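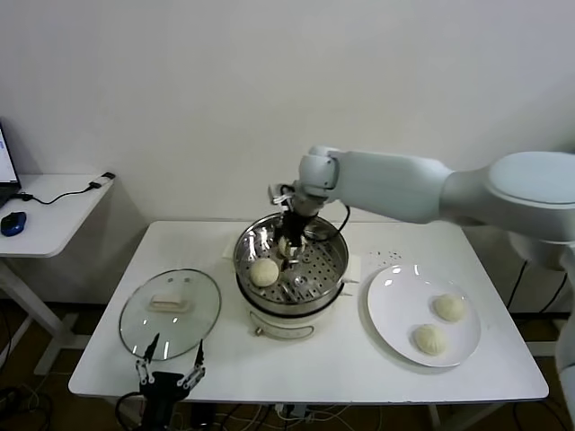 Buns in the electric steamer, with the plate set close by.

Reheating steamed buns

Fill the base with cold water to the line and let it come to a full boil before the buns go in. Leave a finger's width between them - they swell and stick to each other. From the fridge they need 7 minutes, from the freezer a little over twice that.

Lift the lid away from you and lay it flat on the table. Move the buns to a plate as soon as they are done, or the bottoms go soggy. Leftovers keep 4 days in a closed box in the fridge.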